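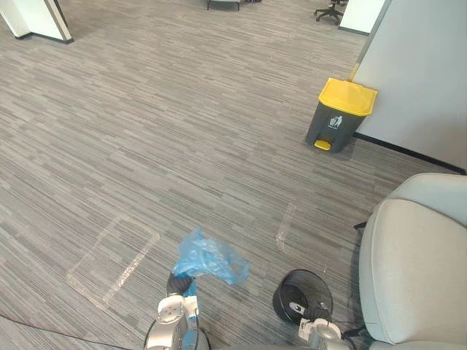 Tiles under load

Office carpet is sold on colour and replaced on wear. Between those two dates it is mostly ignored, although the floor takes more mechanical abuse than any other finish in the building.

The modern product is a tile, usually 500 mm square, with a looped nylon pile tufted into a primary layer and bonded to a heavy backing. The backing does most of the work. It keeps the tile flat, resists shrinkage and lets the fitter hold it down with a tackifier instead of a permanent glue. A single stained tile can then be lifted and swapped in a few minutes.

Striped and streaked patterns have taken a large share of the market for practical reasons. Short broken lines in several close greys hide joints, soil and small differences between dye batches. A plain tile shows all three. The drawback is direction: a linear design laid with one tile turned a quarter will show the mistake from across the room, so the arrows printed on the back need checking at every row.

Wear follows routes. At Dreldale, a three-storey office block refitted by Kisow, the contractor surveyed 1,258 tiles on one floor and marked 129 for replacement. Most lay at the lift doors, the printer bay and the turn into the kitchen. Only 22 were under desks, all of them beneath castor chairs with hard wheels. 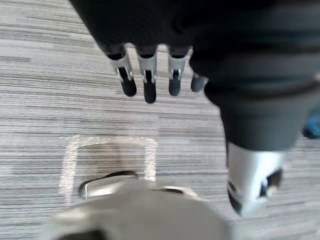 Robles, which maintains the floor at Dreldale, argues that the survey flatters the tile, as flattened pile was passed wherever the loops were unbroken. Its own practice is to rotate stock: worn tiles from the main routes go under cabinets, and sound ones come out to replace them. The colour match is better than with new tiles, which look too clean for a year or more.

Cleaning makes a further difference. Dry grit cuts fibre at the base of the loop, where it cannot be seen, and daily vacuuming at entrances removes most of it. Wet extraction is needed less often, and too much water weakens the tackifier at the edges. Privton, a supplier of entrance matting, recommends a run long enough for several full steps on each foot. Many lobbies have room for two.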